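Truvodar Street Runner: Owner's Guide
Home | Set-Up | Practice Town | Chores | Care | Help
5 min read

Section 4. Running Your First Errand in the Practice Town

Before we send a delivery cart out of anybody's front door, we like it to run plenty of errands on the computer. Folks write to us all the time asking whether a machine can fetch the mail or carry the groceries home yet. Our answer is that it can do a fair bit of the trip on a good day, and that the part between the door and the mailbox is still harder than the lifting. So please settle in, pour yourself something warm, and take this section slowly.

Starting the errand

1. Open the Practice Town and choose Curcombe from the list of maps.
2. Pick "Mail and back" as your errand. The longer grocery errand can wait until Section 9.
3. Set the walking speed to 4. You may be tempted to go higher (we all were!), but the cart needs time to look around.
4. Press Start and keep your hands off the controls for the first stretch of sidewalk. 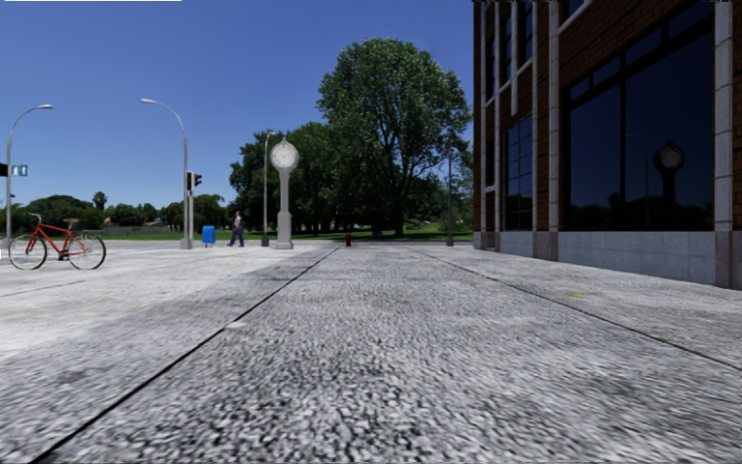 5. When the cart asks you to confirm its goal, click the mailbox once and wait for the chime. A second click cancels the errand, and you'll have to begin again from step 2, which has tried the patience of better people than me.

Note: Reaching the mailbox counts as a finished trip in this version. Opening the flap and posting a letter is a separate skill, and the Prakari arm that handles it is still clumsy with thin envelopes.

Crossing the street

6. Switch on "Yield to walkers" before the cart comes to any curb.
7. Let it stop fully. If it creeps, lower the speed by one and repeat the approach.
8. Watch the walker list in the side panel until it clears, then press Continue.

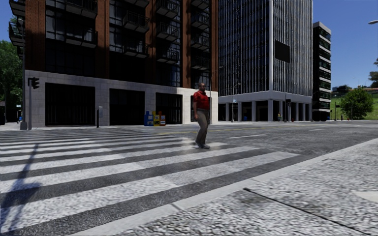
Figure 4-2. A walker on the crosswalk. Hold the cart at the curb.

CAUTION: Never practice step 8 with a real cart on a real street until you have 12 clean crossings in the Practice Town. A cart that behaves nicely on the screen can still be fooled by glare or a puddle.

Coming home

9. Choose Return. The cart plans its own way back, and you can sip your coffee while it thinks.
10. Save the run under a name you'll remember.

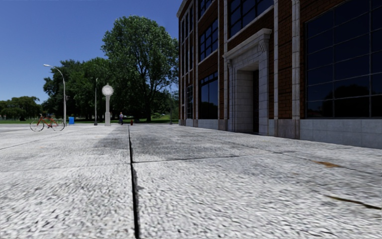
Rough ground gives small wheels more trouble than people expect, and a load of groceries makes it worse. Take the return leg gently and keep an eye on the paving itself. A wide joint with a chipped edge, like the one running up between these slabs, is the sort of thing to mark with the Trouble Spot tool so the cart crosses it squarely. Mark the thin ones too if you have the patience.

Reader comments

Glenys Halliday: Lovely clear steps, thank you. Mine kept creeping at the curb until I dropped the speed to 3.

Tane Cosgrove: Run 158 and I'd still carry my own eggs. Getting better, though!

Sudheer Pisharody: Can I mark trouble spots before the errand starts, or only on the way home?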